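Skeptics Wanted for a Robot Open Day in Hikville

Posted 2022-02-15 by Elaine Miranda

Lopes is opening its Hikville workroom for a demonstration of a two-armed robot doing trash duty: bags, bins, hooks, scraps on the carpet. We have heard plenty of talk about machines taking over cleaning work. I don't buy most of it, and I'd like people in the room who don't either.

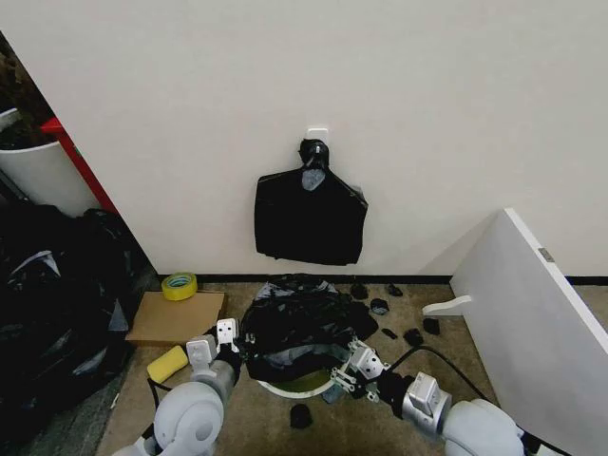
Two arms, one bin and a lot of black plastic, Hikville workroom.

We need 86 visitors who have cleaned for a living, in offices, schools, hotels or anywhere else. No technical background needed. You will watch the robot work, fill in a score sheet and say what you think out loud. If it's slow, write down that it's slow. 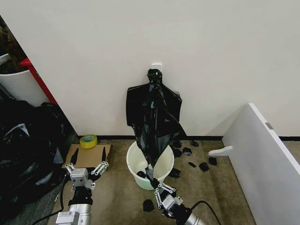 Ademir Fagundes will run the robot and take questions. He is more hopeful than I am, so push him. Ask what happens with a torn bag. Ask who picks up what it drops, and what the whole thing costs next to a person's wages. A similar day in Rustden last October drew 113 people and, in my view, far too much clapping.

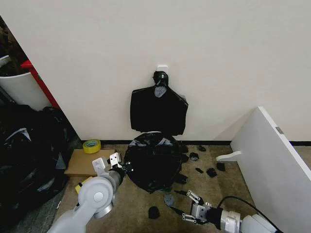 Visitors get lunch and bus fare, but no fee. Please don't come expecting a job offer or a sales pitch. Score sheets go to Lopes unedited, and I'll mail a copy of the results to anyone who wants one.

To apply, write to Elaine Miranda, Lopes, 643 Erden Road, Hikville. Tell us where you've worked and for how long.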